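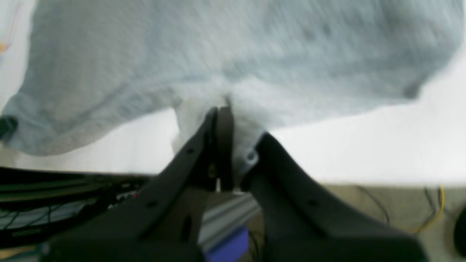 Comprei o rádio Trestard Andex em março de 2026, para ouvir música e corridas na cozinha. Já o uso todos os dias e penso que posso dar uma opinião justa. Peço desculpa por algum erro, o português não é a minha primeira língua.

Primeiro, o som. Eu gosto de country, daquele com violão de aço e voz bem à frente, e para este género o Andex é muito bom. As vozes são claras e o violão tem corpo. O baixo é curto: numa balada não faz falta, mas nas canções mais rápidas a bateria fica um pouco atrás. A minha amiga Rocío Rivadeneyra, que toca contrabaixo, ouviu um disco inteiro comigo e disse que tinha de adivinhar as notas graves. Ela é mais exigente do que eu.

Para as corridas, o caso é diferente. O locutor fala depressa, os motores fazem barulho por trás, e nos intervalos entra sempre um pedaço de música. No meu rádio antigo, um Stolberg, eu precisava de baixar o volume em cada intervalo. O Andex tem uma função chamada «nível constante», que faz isso sozinha. Funciona bem na maior parte das vezes, mas demora um instante a reagir, e a primeira palavra da canção ainda chega forte.

### Sintonia e memórias

Há 18 memórias para estações. Eu uso 11 e nunca me perdi, porque o visor mostra o nome inteiro da estação. Para gravar uma memória é preciso carregar no botão até ouvir um sinal — o manual não explica isto, encontrei por acaso. A receção em FM é estável. Em AM, à noite, apanho bastante ruído, mesmo com a antena toda aberta.

### O que não gostei

- O comando é pequeno demais e as letras são cinzentas sobre preto.
- Depois de uma falha de luz, o relógio volta a zero. As memórias ficam.
- A tampa das pilhas abre com dificuldade.

Escrevi para a loja Yusuf por causa do comando e respondeu-me a própria dona, Folasade Yusuf, com muita simpatia. Ela prometeu um comando com letras brancas para abril. Vou acrescentar uma nota quando chegar.

### Preço

Paguei 1161 coroas com o transporte incluído. Por 1000 eu recomendava sem pensar. Com este preço, recomendo a quem ouve sobretudo vozes: canções, relatos, entrevistas. Quem quer graves fortes deve procurar uma coluna maior, ou ligar uma à saída de trás, que existe e trabalha sem problemas.

Dou quatro estrelas em cinco.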